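Jars and Bowls: Gallery
Posted Oct 25, 2021

This page follows on from the Zukham spice shelf set we put up in January. It covers the containers kept at the white table, with a line or two on each. Click through for the larger sizes. The full set runs to 152 pictures and is sorted by container, then by contents.

A clear plastic jar with a threaded, ribbed rim, standing open. There is a tan piece of card inside with a small white label on it, and some crumpled plastic wrap beside it.

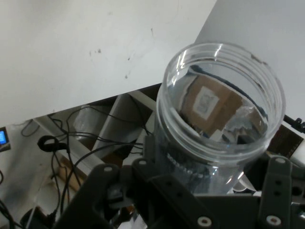

Rhys Mudgway writes that he takes any card and wrap out before refilling a jar, and keeps the lids in a separate box so the sizes don't get muddled. His own shelf is arranged by lid size.

Next is a clear container of dark granules, held at a tilt in front of a round bowl, red inside with a glossy black band outside. A small pile of dark granules lies in the bowl. Wide bowls are easier to scoop from, and we use them for anything that is going back into a jar later.

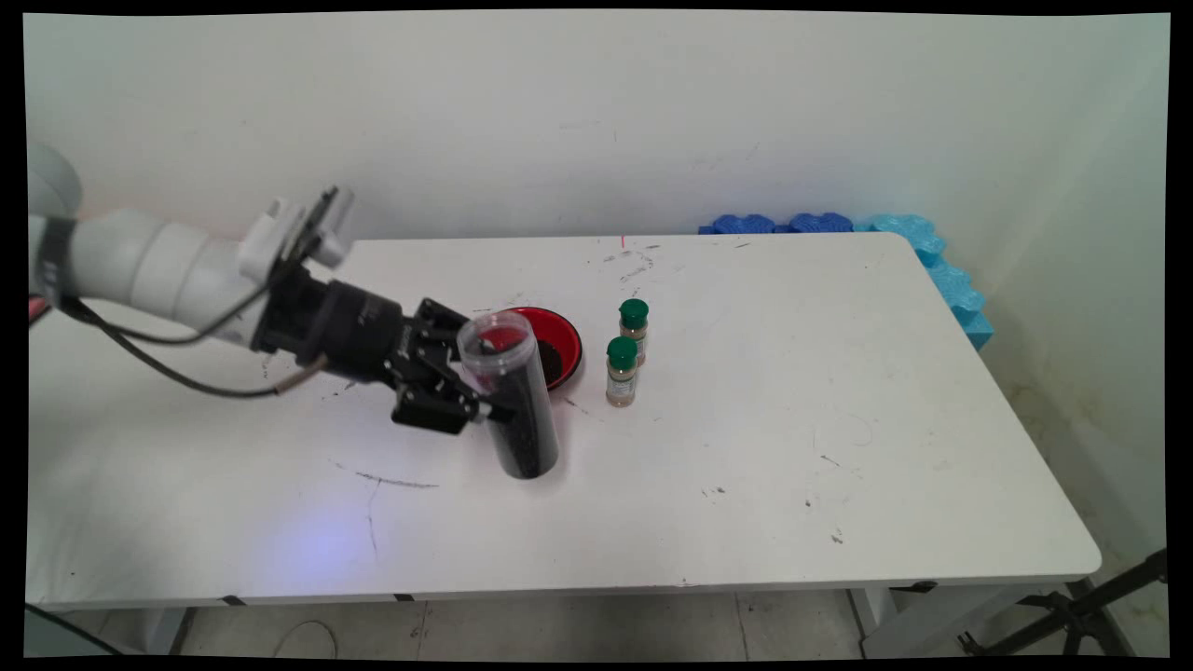
Dark granules and red bowl, with two small labelled spice jars to the right.

More from this set: Lids, Scoops, Labels.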